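Hukudeck (tabletop arm)

Hukudeck is the name of a small tabletop robot arm, and of the slightly chaotic shared-workshop project that produced it. I've been one of the people building it from nearly the beginning, so take this article as coming from somebody with glue on his sleeves. The other pages on this wiki are more buttoned-up than mine, and I'm fine with that.

Name

The name came off a strip of masking tape. Gerasimos Mavromatis had labeled a parts drawer "Huku" (short for something he has never explained to my satisfaction) and the drawer got used as the base for the first mock-up, so the deck it stood on became the Huku deck. We tried to rename it Moseo when we put the plans up for other people to copy, but by then everyone at the workshop was already saying Hukudeck, and Moseo ended up as the name of the control software instead. If you run into an old parts list that says "Moseo arm," it's the same machine.

History

The first version was built by Gerasimos and Lucimara Marinho on the long bench at Nalletti, the shared shop where most of us still work. It had four joints and a gripper that opened with a rubber band, and it drooped! You could set it to a pose, go get coffee, and come back to find it resting its chin on the bench. Lucimara redid the shoulder with a second motor, and that was pretty much the end of the drooping, though the wiring got a lot uglier.

I came in around then, in September, mostly because I had a spare power supply and they didn't. Version two added a wrist that turns, and version three (the current one) added the camera. Marcelino Mendonça drew the camera bracket, and it took him 9 tries. I still have the rejects in a jar.

Design

The arm reaches 23 inches from the center of the base, which is enough to cover a decent-sized tabletop if you clamp it at the middle of one side. Most of the body is printed. The linkages on the gripper are printed too, in black, and they're held with ordinary pan-head screws, because we wanted people to be able to swap a finger with whatever screwdriver was in the kitchen drawer. The complete build has 125 screws in it. I know this because I wrote the parts list and got it wrong twice.

The fingers themselves have gone through more changes than anything else. Early ones were long and curved, and looked great, and couldn't pick up a bottle cap. The ones in the current plans are short blunt wedges with flat tips. Some builders glue a strip of rubber on the inner faces -- I do, Lucimara doesn't, and we've stopped arguing about it.

Camera and control

The camera rides on the wrist and looks down past the fingers, so it goes wherever the gripper goes. People new to the project often ask for a second camera up on a pole, and Moseo will take one, but I'd get comfortable with the wrist view first. You learn a lot by driving the arm by hand with nothing but that view to go on. It's a bit like parking a truck with only the mirrors.

Light matters more than you'd expect. White things are the worst for it: a white dish under a strong lamp can wash out until the bottom has no detail left, and then the software has a hard time telling where the floor stops and the wall starts. A dull, plain work surface helps a lot. Shadows can be handy too, as a dark edge under a rim gives you something to aim by. 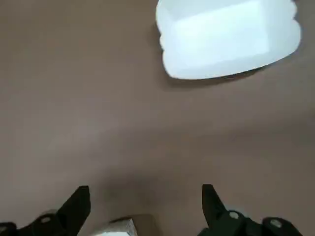 The other thing that trips people up is the blind spot near the bottom of the view. Once an object is down between the fingertips you may only get a piece of it, and you have to remember what the rest looked like. My habit is to stop high, take a good look, and then come down slowly. Gervásio Vasconcelos comes down fast and gets away with it, which annoys me.

Known problems

The wrist cable snags if you turn the same direction over and over. Ronaldo Portela's fix is a loop of slack tied at the elbow, and it's in the plans now. The gripper linkage also gets sloppy with use, so check the screws before a long session and snug them up by hand -- a power driver will crack the printed lobes.

Variants

The Ostrowski is a shorter build with 7 printed body parts and no turning wrist, meant for small desks. It uses the same fingers as the full-size arm, and the two share a spare parts page.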